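3.2 Public comments and the scope of the sediment review

The permit file for the Massawe reach contains the letters which residents and organizations sent to the county during the comment period. We read all of these letters in full. Our purpose was to understand which questions the public wanted to see studied before new permits for gravel removal were given, and to compare these questions with the list of topics in the final scope of the review.

Two towns lie on this part of the river. Pemville is upstream of the gravel pits and takes its drinking water from shallow wells near the bank. Kirkdale is downstream, and its main concern for many years has been the loss of land along the outer bend. It is therefore natural that the letters from the two towns are different in content. Writers from Pemville asked mostly about the level of the water table. Writers from Kirkdale asked mostly about the banks, the boat ramp and the old bridge footings.

The scope document treats these concerns unequally. Bank erosion received its own chapter, with a plan for repeated surveys of the channel. The wells were placed under the general heading of "other water uses," and no new measurements were planned for them. In our interviews, Nour Chidiac, who worked on the scope for the county, explained that the erosion question was easier to include because earlier cross sections of the channel already existed. For the wells there was no such record, and the budget did not allow to start one. 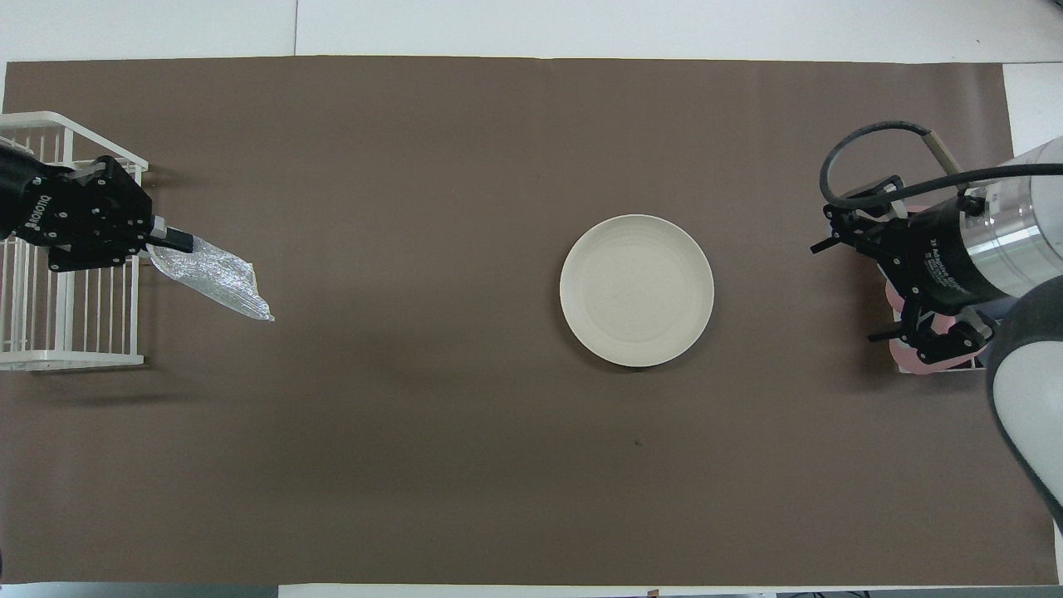
A similar difference can be observed in the treatment of household practice. Several letters described how families near the river use well water for washing dishes, cooking and gardens, and how they change these habits in the dry months. Such information was accepted into the file but it was not used in the analysis. The reviewers considered it as personal opinion, although it contained details on the depth of pumps and on the months in which the pumps began to draw air. We believe that this material could have served as a low-cost first record of the water table.

We do not claim that the letters are equal to measurements. People remember a bad summer better than an ordinary one, and the writers who had trouble with their wells were more likely to send a letter. However, when the same dry month is named by neighbors who wrote separately, the agreement has some value. Figure 4 shows the position of the wells that were named in the letters, together with the active pits and the 50-meter setback line proposed in the draft permit.

Figure 4. Wells named in public letters, active gravel pits and proposed setback line, Massawe reach. Map prepared by the authors from the county permit file, accessed 2021-10-16.

As can be read from the figure, most of the named wells are outside the setback line but on the same gravel layer as the pits. The setback was designed to protect the bank from collapse. It was not designed with groundwater in mind, and the draft permit does not say so clearly. Analyn Dela Peña of the Limville River Association raised this point at the December hearing. The written answer of the county repeated the engineering basis of the setback and did not discuss the gravel layer.

The hearing itself had a limited effect on the scope. Only 2 changes can be traced to it: a longer period for the channel surveys, and a condition that the results must be placed in the public libraries of both towns. The request for monitoring wells was recorded as "noted." In the next section we examine how this word was used in the response table, and whether the comments marked in this way differ in subject from those which led to a change in the text.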